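The utensil drawer is often the last part of a kitchen to be put in order. At Marnness, the residents' magazine asked Saron Abdella, who advises tenants on small kitchens, how a household might manage with no drawer at all. She recommends an upright holder and a clear surface on which to sort.

In one Prallville apartment, a blanket served as that surface. Tongs, a wooden spoon and chopsticks could be laid out and considered before any was given a place.
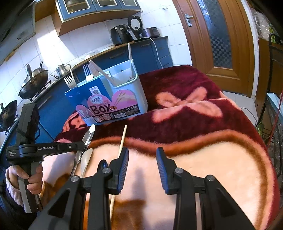 *Forks upright in the caddy, with tongs and a wooden spoon outside it.*

Ms. Abdella asks tenants to begin with the pieces used every day. Forks are kept together in a single compartment, and chopsticks are stored as pairs. Tongs and long spoons go in last, as their weight can tip a light plastic holder.

Knives require more thought. Senad Vidmar, a cooking instructor at Kassa, prefers to see sharp blades kept in a block or on a wall rack, and he advises any household with children to follow that practice. Table knives may share a holder with the forks.
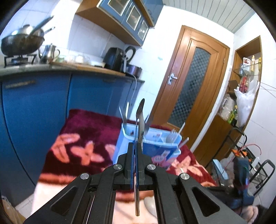 ## Choosing a Place

A holder belongs within reach of the stove and away from the burners. Feven Adugna, who has rented in Prallville for 3 years, keeps hers beside the kettle and empties it for washing every October and again in spring.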